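Notes on a two-stage graduate application sift
11/21/23 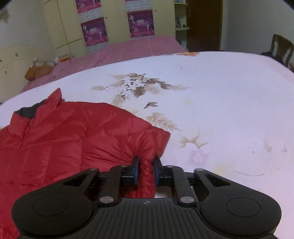
Umlow takes on software graduates once a year, and this was the second round in which I looked after the screening step. The advert went up in August and was open for three weeks. We had 800 applications, of which 737 were complete enough to go forward. Most of the incomplete ones lacked a right-to-work answer, a fault in our form that has now been fixed.

Stage one was a timed coding exercise hosted on Stament. Candidates had up to 90 minutes and could use any of four languages. The task was to read a badly formed log file, group the entries by session and report the gaps. Last year we set a graph problem, and the scores mostly told us who had practised graph problems.

Marking was part automatic. The test suite gave a score out of 40, and a reader gave a further 20 for naming, structure and handling of bad input. Readers saw no name, university or degree subject. I had expected the two scores to track each other closely. They did so at the bottom of the range and hardly at all in the middle, where plenty of people passed every test with a single very long function.

Stage two was a call with 57 candidates, each lasting 40 minutes with two engineers. We asked them to open their own submission and change it: one new requirement, then one bug report. Scores went into Virnel straight after the call, before the engineers had spoken to each other. Where the two marks differed by more than three points, a third person read the notes.

Two things need changing before the next round. The invitation email didn't say that screen readers were supported, and several people had to write in and ask. Rejections also went out in one batch at the end, so someone sifted out in the first week waited over a month to hear. Visser, who supply our mailing system, can send them daily, and I have asked for that to be switched on.

The marking sheet is being tidied up and I'll post it when it's done.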